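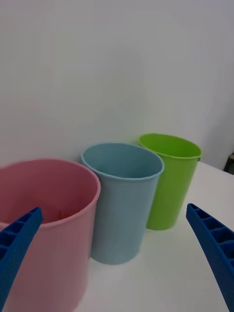 Wrist view of the cups: pink, light blue and green cups, fingers open.

Budgeting spare fingers and a second wrist camera for a cup handling cell

Asked by Pejman Farahani

I have to submit an equipment request in April for one benchtop arm with a two-finger gripper. The task is picking up plastic cups from a white table and nesting them. Cups are placed close together, often overlapping from the camera's side, as in the picture. Arm, controller and table are already approved. What is left is consumables and sensing, and I have 1880 dollars for both.

Current plan:
Soft ribbed fingers, four spare pairs
One wrist camera, kept as a spare for the existing one
One fixed overhead camera with mount
Cables, fasteners, cups

Questions. Is four pairs reasonable for a year at about 100 picks a day? Should the overhead camera come before the spare wrist camera if I can't get both? The quote from Carnlow has fingers at 70 a pair and the overhead camera with mount at 706. The wrist camera is the same price as the overhead one without the mount, but they haven't split that out yet.

2 answers

Answered by Ghazal Rashti
Accepted

Get the split quote first. Four pairs of fingers is 280, plus 706 for the overhead, so 986. That leaves 894 for the wrist camera, cables and everything else. Without the mount the wrist camera has to come in under 706, so both cameras fit. Check shipping and tax before you commit the rest.

If you have to drop one, drop the overhead. A dead wrist camera stops the cell. A missing overhead view costs you some failed picks when a near cup hides the one behind it, and you can recover part of that by moving the arm to a second viewpoint before closing.

On fingers, pick count is a poor predictor. Ours on the Pemia bench went at the root, where the flexible part meets the mounting block, and almost always after a collision with the table. Set a minimum height in software and two spare pairs may last the year. I would still order four, all from one batch. We mixed batches once and the stiffness differed enough left to right that thin cups tipped on contact.

Items missing from your list:
Strain relief for the wrist camera cable. It flexes on every move and fails before the camera does.
A diffuse light. White table and white wall give you very little to expose against.
Spare cups in the same colors, bought now. The supplier will change the shade.

Answered by Bienvenido Catacutan

We skipped the overhead camera and never missed it. Depends on your cups though. Ask Carnlow if they do a finger kit, Endau used to sell one with the screws included. No idea on current price.

Comment from Pejman Farahani
Split quote requested. Adding the strain relief and the light. Is the minimum height measured from the fingertip or the flange?

Comment from Ghazal Rashti
Fingertip, with the gripper fully open. Recheck it closed, the tips on this type can move down a few millimeters.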